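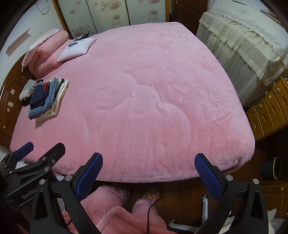

Bedroom trial, home round: black hand-held grippers with blue textured finger pads, in front of a bed with a pink plush blanket and a stack of folded clothes.

DUSTPORT, April 2023 – Kalline today released the results of a side-by-side comparison of hand-held grippers for household work. The trial, named Pulex, covered four finger pad designs and two wrist camera positions, and was carried out in 15 lived-in homes in and near Dustport.

Operators completed 557 recorded tasks over 10 weeks. Most were ordinary bedroom and laundry jobs: picking up a folded garment, moving a pillow, straightening a blanket, opening a drawer by its knob. Each task was done with every pad design, in the same room and by the same operator, before the next task began.

Pads with a fine diamond pattern gave the fewest dropped items on thick fabric. Smooth pads did slightly better on thin cotton, where the textured surface sometimes caught and pulled a second layer along with the first. On small round drawer knobs the four designs were nearly level, and operator habit made more difference than the pad.

Camera position mattered more than Kalline had expected. With the camera set low, the fingers hid the contact point during the last part of a grasp. Moving it back gave a clearer view of both pads, but tall piles of clothing then blocked part of the bed behind them. The company will keep the rear position and test a wider lens.

The trial also turned up practical problems. Cables caught on furniture legs in 8 sessions, and two pads had to be glued again after coming loose at the tip. Fluffy material left lint in the grip pattern, so pads were brushed between homes. Kalline has added the brushing step to its operator guide.

Pad wear was measured at the Kennedy test lab in Dustport. The diamond pads showed light rounding at the finger tips and no tearing. Wear on the smooth pads was harder to judge – the surface had dulled, but pull tests gave the same readings as new parts.

A second round starts in September and will add kitchens and hallways. It will use the diamond pad and one new design with a softer backing. Task sheets and pad drawings from the first round are available from the Kalline press office on request.

About Kalline
Kalline designs and tests gripping tools for home and light commercial use. The company is based in Dustport.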